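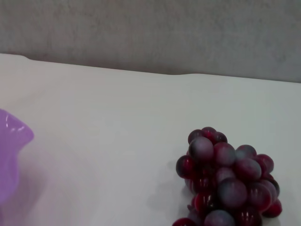 Fig. 1. Red grapes and a purple plastic bowl on a white table.

Do People Eat More Fruit When It's Already Washed?
Rajitha Sivakumar, with Yichen Xia and Rokeya Chowdhury
January 2019

So my roommate and I have this running fight over whether washing the fruit ahead of time makes any difference. I say yes! She says people who want grapes will eat grapes. Our methods class needed a topic, and that was that.

We set up in the shared kitchen at Barnitz Hall and asked 40 students on the two upper floors to join in. Three dropped out (two went home sick, one moved), which left 37. For one week everybody got a bag of unwashed fruit in the fridge with their name on it. The next week they got the same amount, but washed, off the stem and in a tub with a lid. Every night they filled in a little sheet saying what they ate and when. Yichen built the sheet and I have to say it was a lot nicer than mine.

What we found: 26 of the 37 ate more in the washed week, 8 ate less and 3 came out the same. Late-night snacking is where it really showed up. People wrote things like "had them while studying, didn't even think about it." Apples hardly moved at all, and I guess that makes sense (you can rinse an apple in two seconds).

Some problems. The washed week always came second, so maybe people were just getting used to having fruit around. Rokeya wanted to split the group and swap the order, and she was right, but we had already handed out the first bags by then. Also, washed grapes get mushy faster, and a few people threw some out without writing it down.

If we did it again I'd run it for a month and weigh the leftovers. Thanks to Dilruba Talukder for letting us take over two fridge shelves, and to everyone who turned in their sheets on time. My roommate still says she's not convinced.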